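What I've been up to: teaching by hand

A few of you wrote back after the last newsletter to ask what on earth I do all day now that I've moved over to the Cirar project, so I promised I'd use my slot this month to tell you. The short version is that I pick up cups. The longer version is that I pick up cups with a pair of grippers, one in each fist, and everything my hands do gets saved so that a robot can have a go at copying it later. I love it, which surprised me as much as anyone!

I came to this from Jinderholm, where we did it all by remote control. You sat in a chair and pushed a pair of levers, and the arms on the other side of the room followed along half a beat behind you. It was fun for the first hour. After that your shoulders ached, and you found yourself moving like the arms wanted you to move, all slow and square. We'd get maybe one decent go at a task for every two we threw away, and I was one of the better ones (or so I kept telling people).

At Ukau we hold the grippers ourselves. There's a handle underneath, the jaws are out in front, and you just get on with it. You can reach over something, change your mind and tip your wrist a bit, the way you would in your own kitchen. It does take some getting used to. You lose all the feeling in your fingertips, so in my first week I squashed a fair few cups before I learned to close the jaws gently and trust them. Paper cups are less forgiving than you'd think, and the ones with a sleeve on are a different job from the ones without, as the sleeve can slide while the cup stays put.

The cup task is the one I've been on since November. We have a low black table standing on top of the bigger wooden one, and the cups get moved around it using both hands. I had assumed that two hands would be easy, having owned a pair all my life, but you soon notice how much one hand waits for the other. If I let my left hand hang about doing nothing, the robot learns to hang about as well. So I try to keep both of them busy and not rush, which is harder than it sounds at the end of a Friday.

My best day so far is 134 goes, with 90 of them kept after checking. The rest went in the bin for all the usual reasons: a dropped lid, a bumped table leg, me sneezing. Yammine, our checking tool, is very strict about pauses and I've had words with it more than once. I do 4 sessions a day with a proper break between them, and I'd tell anyone starting out to take the breaks, even when it's going well and you don't want to stop. Your grip gets lazy long before you feel tired.

Several of you asked if you could come and try it. Yes, please do! We can take 6 people at a time, and you don't need to know a thing about robots. Wear something with sleeves that won't flap about, and leave your rings and bracelets at home. Reply to this newsletter if you fancy it and I'll find you a slot.

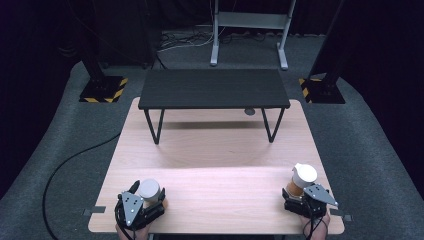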